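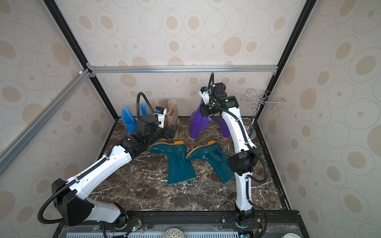

Subject: Re: [gendlow-users] Rebuild slow after a one-line edit

Ekua Dogbe wrote:

> I have a site with 1,370 pages, all plain Markdown with a short
> header block. Up to the last release, changing one word in one
> page meant a rebuild of a few seconds. Now every save rebuilds
> everything and takes 78 seconds on the same laptop.
>
> I have tried deleting the cache directory and starting fresh. The
> first build is slow, as I would expect, but the second one is just
> as slow. Turning off the Ostgate highlighter saves some time but it
> still touches every page.
>
> My templates are in Ji. There are 25 of them and most include
> sidebar.ji, which prints the date of the last build and a list of
> recent posts. Could that be it? It was there before and never
> caused trouble.
>
> Also, is there a way to make it say why it is rebuilding a page?
> The log only says "stale".

Hi Ekua,

Yes, it's the sidebar, or more exactly the build date in the sidebar.

In the old release Gendlow compared only the modification time of the source file and the template. Anything a template pulled in through an include was ignored. That made it fast, but it also meant that if you edited sidebar.ji, none of your pages would pick up the change until you ran a full build. There were a lot of complaints on this list over the years, mine included.

The new release keeps a record for each page of every value the page used. Site variables count as values. So site.build_time is recorded, it is different on every run, and every page that prints it is stale every time. Your second build is slow for the same reason as your first.

You have two ways to fix it.

The simple one is to take the date out of the sidebar and put it on a single page, for example the front page or the about page. Then one page gets rebuilt each time and the rest are left alone. This is what I did on my own site.

If you want the date everywhere, mark it as untracked:

 {= untracked site.build_time =}

Gendlow will then print the value but won't record it. The date on a page will be the date that page was last written, so different pages will show different dates. For a line that says "last updated" I think that is closer to what readers expect anyway.

The list of recent posts is a separate matter. It is recorded as a list of titles and links, so it only goes stale when you add a post, rename one, or change a title that is on the list. When that happens every page with the sidebar really does need to be written again. If you publish once or twice a week you can probably live with it. If not, move the list to its own fragment:

 fragment "recent" from recent.ji
 include-mode = server

and let the web server put it in. I run this on Stisley, which supports server-side includes once you turn them on for the directory. You'll have to check with your own host.

On the log question: use --explain. It isn't in the manual page yet but it is in the help output. For each stale page it prints the first value that didn't match, with the old and new contents. Pipe it to a file, the output is long.

 gendlow build --explain 2> why.txt
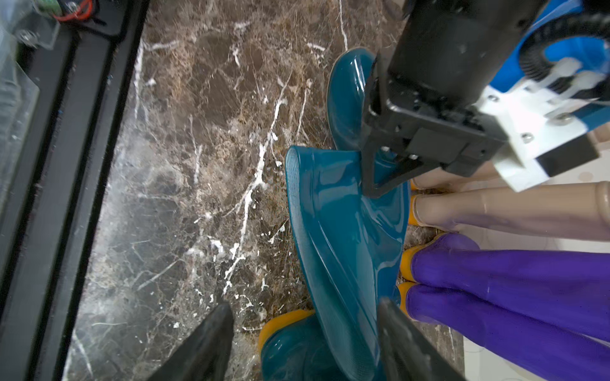
Teal boot on its side, held in the gripper.

If you sort that file by variable name you'll see quickly whether there is anything besides build_time. On my site I also found a template that printed the number of pages in the footer. I had forgotten it was there.

As for Ostgate, leave it on. It keeps its own cache of highlighted code blocks, keyed on the text of the block, so it should cost next to nothing on a page it has seen before. The exception is if you delete the whole cache directory, which throws away its cache too. To clear only the page records, remove cache/pages and leave cache/ostgate where it is.

One more thing to watch for - the header block in a page can override site variables, and an override is recorded under the page and not under the site. If you have build_time set by hand in an old page somewhere, --explain will list it as page.build_time. I'd search for that before changing any templates.

With the date moved and nothing else changed, a one-word edit on my site now takes 3 seconds, most of it spent reading the directory tree. Mine is smaller than yours, so don't hold me to that number.

If --explain shows something that doesn't fit any of this, post a few lines of it to the list, along with the output of gendlow --version.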